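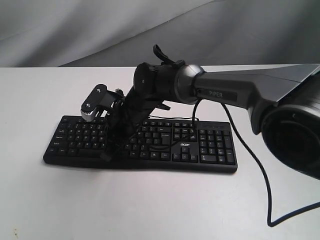

Skorkbridge Library Users' Group
Minutes, Thu 11 July

3. Open day at Rurnham
Svyatoslav Savchuk reported on the visit. 13 members went. The keyboard demonstration, with the arm working on a flat white table, drew the most questions. Staff said a second arm would be set up by February.

Coach hire came to £400, paid from the outings fund. Two members asked for more seating next time. SS to pass this on.

4. Return visit
Agreed in principle. SS to ask Brukus for dates and whether under-16s may attend.

5. AOB
None. Meeting closed 8.40 pm.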